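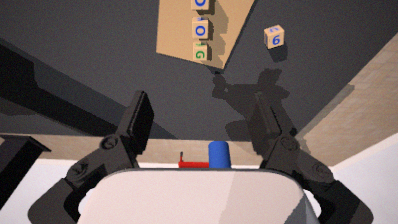 **Why hold a tax and budgeting help day off campus?** Most people who need the help live in Hovland, and the last bus back from campus leaves too early for them.

Project report, service learning module, Metbridge College
Feb 22, 2022

## What we did

Two sessions at the Hovland library, morning and afternoon. 20 students from our year signed up, split into tables for budgeting, reading bills, and filling out forms. Grindach Credit Union lent us the folding screens and paid for printing. We put out 700 flyers - too many, a full box is still in the department office.

Training was one evening only. Not enough. Several of us had never seen a heating bill with a payment plan on it and had to go ask at the front desk. 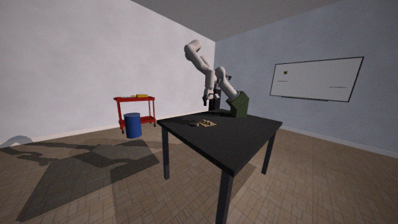 The afternoon group did better becuase they had the morning group's notes to work from. Same questions kept coming up: late fees, what counts as income, how to close an old account.

## Results

91 visitors signed in across the day. Average stay about 20 minutes, longer at the forms table. Feedback cards were mostly good. Main complaints - the wait, and no Spanish handouts in the afternoon (ran out).

Sign-in was done with Ukeo on a borrowed tablet. It froze twice, so part of the list was on paper and got typed up later.

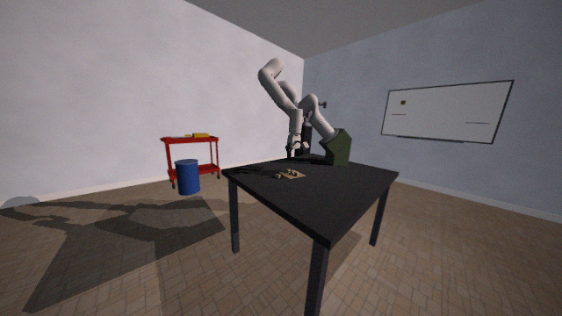 *Fig. 3. Simulated view, table and arm.*

## Next time

- Second training evening, with real bills to practice on
- Print fewer flyers, more handouts
- Paper sign-in ready from the start
- Ask the library for the larger room, the small one got loud

Repeat visit is planned for April if the room is free. Budget sheet is attatched seperately.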